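Open house at Werkelard: a skeptic goes kitchen shopping

I went to the Werkelard open house in April because I am about to spend more money on a kitchen than I have ever spent on anything without wheels, and because the invitation promised "the honest truth about your countertop." I have been promised that before. My last countertop was sold to me as impossible to stain, and it has a ring on it from a jar of beets.

Werkelard is a fitted-kitchen company with a factory and showroom on one site, out past the Stitau interchange. The parking lot was full by ten in the morning. At the door you got a tote bag, a badge and a raffle ticket, and a young man asked for my phone number twice. I gave him neither the number nor a reason, and he let me through anyway.

The factory walk was the part I had come for, and it was shorter than I wanted. We followed a painted line past the panel saws, the edge bander and a drilling station, none of which stopped long enough for anyone to ask a question over the noise. Our guide was Baiba Rozīte, who runs the finishing shop and clearly knew her trade. When the noise let up I asked her how long a bright lacquered door keeps its color in a kitchen with a south-facing window. She said it depends on the lacquer, the window and the owner. Pressed a little, she said she would expect to see a difference if you took one door off after some years and held it beside one from a shaded corner. I wrote that down, because it is nowhere in the brochure.

The brochure says the doors go through "a rigorous 60-step process." I asked which steps. Wiping the panel down with a cloth is one. Wiping it down again is another. I don't doubt both are needed, but I would not have put the number in large print.

Then the showroom. Bright color is back, if you believe the people selling it. I counted myself among the doubters going in and I am still there, though I will admit that a strong red-orange does something for a dark counter that white cabinets don't. The sales talk leaned heavily on this pairing. What it skipped is what happens when you want to sell the house, or when you have a headache at six in the morning.
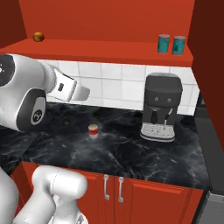 Red-orange over black, with a few groceries on the shelf. 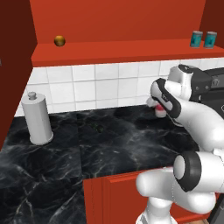
Does a dark countertop show more dirt than a light one?

It shows different dirt. Flour, crumbs, dried water spots and fingerprints stand out on a dark polished surface, while coffee and tomato are easier to miss. A pattern with some variation in it hides more than a plain color, and a matte finish cuts down the glare but tends to hold on to grease marks.

I got that answer from Araceli Villalobos, an independent kitchen fitter who had been invited to give a talk in the side room and who did not seem to have been told what to say. Hers was the best half hour of the day. She had brought two offcuts, one of real stone and one of a printed substitute, and a bottle of cooking oil. She put a spot of oil on each, talked for a while, and then wiped them. The stone had a faint shadow. The substitute didn't. She then dragged the base of a cast-iron pan across both, and the substitute came off worse. Her point was that you pick which kind of damage you can live with, and that anyone who tells you there's no damage is reading from a card.

She was also good on open shelves, which half the displays had. They look generous in a showroom. At home they collect a film of grease and dust unless you cook very little, and the things you store there need to be things you use often enough to wash. She suggested leaving the wall cabinets off one side of the kitchen only, and seeing how you feel about it after a winter. This struck me as sensible advice and also as advice that sells fewer shelves.

The afternoon was given over to Lulotix, a surface coating that Werkelard offers as an extra on stone. It costs 300 more on an average order, according to the price sheet, and it is meant to be renewed every 2 years by an approved installer. I asked what the renewal costs. The man at the desk said it would be "competitive." I asked who the approved installers were. At present there is one, and it is Werkelard. I asked whether I could see a counter that had been coated and then used by a family, and he showed me a video. It was a nice video.

There was a display by Arboleda too, a company that makes drawer fittings, and I have no complaints about them at all. The drawers opened, the drawers shut, and the woman on the stand told me the load rating without looking it up. I pushed down on the front of an open one harder than is polite and it held. If I buy anything as a result of this trip it will be those runners, and I can put them in the cabinets I already own.

Lunch was soup and a roll, and the soup was fine. The line for it was not. The organizers had planned for 200 people and had plainly got more, so the last of us ate standing up next to a row of sample sinks. The raffle prize was a set of knives, won by somebody who had already left.

A few practical notes if you are thinking of going to the next one. Get there when the doors open, because the factory walk fills up and the later groups only see the packing hall. Bring a tape measure, since the display kitchens are deeper than most people's and the aisles are a good deal wider. Ask for the price with fitting, delivery and removal of the old kitchen, and ask for it on paper. Take a sample door home if they'll lend you one and lean it against the wall for a week. I have a red-orange one in my hallway at the moment – my sister thinks it's a traffic sign – and it goes back when I have looked at it in the rain.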